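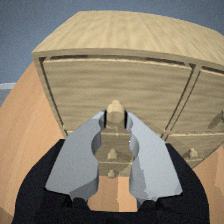 A round wooden knob on a light wooden cabinet.

I have been reading about decluttering again, which I do every August when the upstairs gets too hot to clean. The latest book promises that if I count everything I own, I will want less of it. Fine. I counted.

It took me until Friday. I got to 2,693 things, and I gave up on the shed. The book says the typical home holds many times that, and I would love to know who did the counting and whether they included paper clips.

Keisha Nguyen-Tran, who lent me the book, got rid of 118 items in one weekend and says she sleeps better. Maybe. She also bought new curtains that week, the thick kind, and I know which of the two I'd credit.

My own total for the donation box was 13, and four of those were mugs. The author wants me to thank each one before it goes. I did not thank the mugs.

What bothers me is the shopping list in the back - matching bins, drawer dividers, a label maker. I was told I owned too much, and by the last chapter I was pricing boxes. Keisha can have her book back on her porch tomorrow.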